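Thread: Teleop house rules – how strict is too strict?

gantry_goose
Okay, I finally typed up rules for our little lab in Trurivdale and I'd love for you all to poke holes in them. Short version:
Arm speed stays capped at 100 mm/s any time a person is inside the tape.
One operator, one spotter, and the spotter holds the stop button.
Hands off the table until the operator says "clear" out loud.
Swap operators after 7 runs.
Violeta Mansilla wrote the first draft back in January and I've been softening it ever since, which she's not thrilled about.

brasstacks5
Spotter rule, yes! Swapping after 7 runs sounds fussy to me. I'd go by the clock and let people say when they're fried.

gantry_goose
Fair, but people never say they're fried. What does your setup look like? Ours is pretty crammed right now. 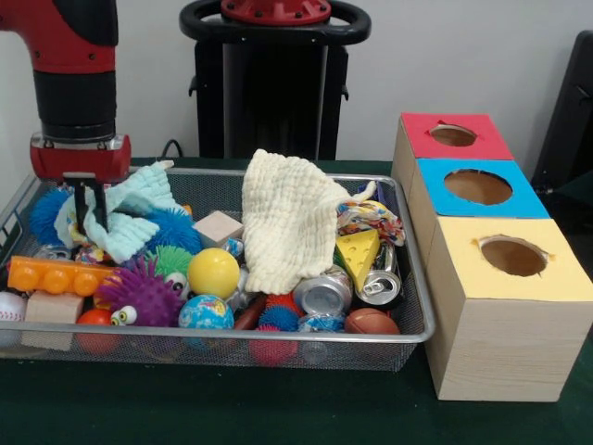 Gripper on the blue towel, wooden boxes off to the right

brasstacks5
Ooh, okay, that basket. Do you have a rule for cloth? We do at Zikgate: lift slow, stop once it's off the pile, look for anything snagged, then move. I'd also pull the crushed can. Thin aluminum can get a sharp edge, and somebody's going to reach in there barehanded during a reset.

mull_and_weld
Disagree on the can. Take out everything awkward and you end up with a very tidy data set that's no use to anyone. Wear gloves for resets and leave it in.

brasstacks5
Gloves work if people wear them. Ours live in a drawer.

vmansilla
Violeta here, since I'm being quoted – the cap in my draft was lower and I still want it lower. Also, the yellow box top is starting to tear around the hole. My draft had a line about replacing worn fixtures before the next session and I see it got "softened" right out.

gantry_goose
Guilty. Putting it back in tonight.

mull_and_weld
Does the torn edge matter, though? It's a hole.

vmansilla
It matters if half your runs have a clean hole and half don't, and the log doesn't say which. Swap it or write it down. I'm fine with either.

brasstacks5
Seconding the log thing. We lost 2 afternoons to that kind of mess.

gantry_goose
Okay, so: cloth rule goes in, gloves for resets, fixtures get checked and logged. I'm leaving the swap at 7 for now, and Violeta and I will fight about the speed cap over lunch. Will post the new version when it's up.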